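Moving the blog off the old host took me 9 evenings. I had 500 posts to bring over, and the export tool dropped the line breaks in most of the early ones. I fixed 20 by hand and then wrote to Clulberg support.

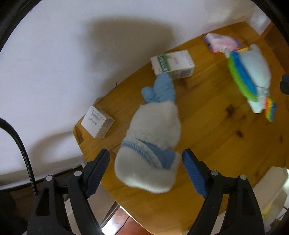
They answered in two days and told me to export by year. I did that and the breaks came through fine. Old comments are still missing.
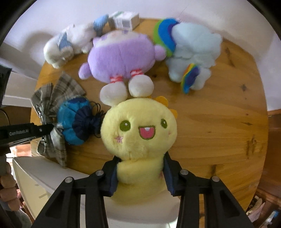 Brirau, June

The new address works now. If you read by feed, you will need to add it again. Comments are open on new posts only.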